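De : Rui Barros
À : liste Velumham – échanges linge et maison
Objet : Re: [velumham] Plier les petites pièces noires + question sur les draps imprimés

Bonjour à tous,

Je réponds à Duarte, dont je remets le message plus bas pour ceux qui l'auraient manqué, et j'en profite pour donner suite à la discussion sur les draps à motifs.

Florêncio Serrano a écrit :
> Duarte, pour les bonnets et les petits hauts noirs, je ne vois
> pas l'intérêt de plier en trois. Je plie en deux et je pose à plat,
> c'est tout. Le problème chez moi, ce sont plutôt les draps. J'en ai
> acheté deux avec une bande imprimée tout autour et le texte
> n'est jamais du bon côté quand je fais le lit. Quelqu'un a une
> méthode ?
>
> Duarte Calado a écrit :
>> Bonjour la liste,
>> Je trie le linge sombre sur le lit avant de ranger et je finis
>> toujours avec un tas de choses noires que je ne distingue plus
>> les unes des autres. Bonnets, cache-cou, sous-pulls, tout se
>> ressemble une fois plié. Comment faites-vous ? Je précise que
>> j'ai une commode à quatre tiroirs, pas plus, et que le tiroir du
>> bas ferme mal.
>> Duarte

Sur la question de Duarte d'abord. J'ai eu le même souci pendant des années et j'ai fini par changer l'ordre des opérations. Avant, je pliais tout au fur et à mesure, en sortant les pièces de la corbeille. Maintenant je fais le lit en premier, drap bien tiré si possible, et je pose les pièces noires une par une dessus, avec de l'espace entre elles. Je ne plie qu'une fois que tout est étalé. Les bonnets vont en haut, les cache-cou au milieu, les vêtements au pied du lit. Ça prend de la place mais on voit ce qu'on a.

Pour les bonnets souples, je suis d'accord avec Florêncio, deux épaisseurs suffisent. Si on plie en trois, le bord côtelé fait une bosse et la pile penche. Pour les cache-cou, je les roule. Afonso Caldeira avait proposé ici, en janvier je crois, de coudre un point de couleur à l'intérieur de l'ourlet : rouge pour les bonnets, blanc pour le reste. Je l'ai fait sur 11 pièces et puis je me suis lassé. Celles qui ont leur point se retrouvent tout de suite, les autres non. Je finirai cet hiver.
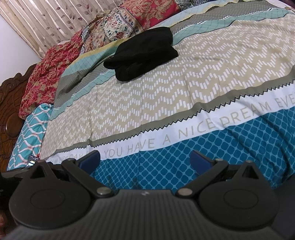
Les draps à bandes, c'est un autre sujet et je pense que Florêncio a raison de se plaindre. Le dessin change d'une bande à l'autre, et un drap comme ça pardonne très peu quand on le pose de travers. Avec un drap uni, dix centimètres de décalage ne se remarquent pas. Avec celui-ci, la bande vert olive est mince d'un bout et beaucoup plus large de l'autre, et le bord en dents de scie noires part en courbe. La phrase en capitales sur la bande blanche, « YOU HAVE A NICE DREAM EVE... », ondule avec les plis, surtout à l'endroit de « DREAM ». En revanche, pour le tri de Duarte, le panneau beige est très commode : une pièce noire pliée posée dessus se repère sans effort, alors que sur le bleu foncé d'à côté je la chercherais.

Ma méthode pour la pose, puisque la question était là. Je ne pars plus des coins. Je pars du texte. Je cherche la bande imprimée, je décide de quel côté du lit elle doit se lire, je la mets parallèle au bord du matelas sur toute la longueur, et je tire le reste ensuite. Les coins viennent en dernier. S'il reste du tissu en trop d'un côté, je le passe sous le matelas et je n'y touche plus. Il faut un lit accessible des deux côtés, ou alors accepter de monter dessus à genoux, ce que je fais.

Pour le repassage, je repasse seulement la bande du texte et le panneau central, sur l'envers. Le reste, non. Un drap plié en quatre puis encore en deux garde toujours une marque au milieu, et sur un fond clair elle se voit. J'ai essayé de le plier en accordéon pour éviter ce pli – c'est un peu mieux, mais il tient mal sur l'étagère et il glisse dès qu'on prend celui du dessous.

Une remarque sur la lessive aussi. Florêncio demandait dans un autre message si les impressions tenaient. Chez moi le bleu a un peu dégorgé au premier lavage, pas depuis. Je lave à 40, à l'envers, et jamais avec les pièces noires. Le noir peluche sur le clair et le clair peluche sur le noir, on est perdant dans les deux sens. J'utilise la lessive Skemora en bidon, sans adoucissant. Booker Iwasaki m'avait conseillé un demi-bouchon de vinaigre blanc au rinçage. Je n'ai pas vu de différence sur les couleurs, mais le tissu est moins raide.

Duarte, pour ton tiroir du bas qui ferme mal : vide-le et regarde derrière avant d'accuser la glissière. Dans le mien il y avait une chaussette coincée au fond, tombée du tiroir du dessus. Si c'est bien la glissière, frotte un morceau de bougie dessus. Et mets les bonnets dans celui du haut, on les prend tous les matins en hiver. Je me sers de 2 boîtes à chaussures sans couvercle comme séparateurs, elles tiennent côte à côte dans un tiroir de commode ordinaire. Une pour les bonnets et les gants, l'autre pour les cache-cou.

Dernier point, j'ai un drap housse Fesano en 140, presque neuf, que je n'utilise plus depuis que nous avons changé de lit. Uni, gris clair, élastique en bon état. Je le donne à qui veut, il suffit de m'écrire en privé. Je peux l'apporter dimanche si quelqu'un de la liste passe au local, sinon je l'envoie contre les frais de port.

Florêncio, si tu essaies la pose par le texte, dis-moi si ça marche aussi quand la bande fait tout le tour. Le mien, je ne l'ai jamais posé que dans un sens, et je ne sais pas ce que ça donne au pied du lit.

Bonne soirée,

Rui

--
Liste velumham – pour vous désabonner, envoyez un message vide avec le mot « stop » en objet.
Les pièces jointes de plus de 200 Ko sont mises en attente de modération.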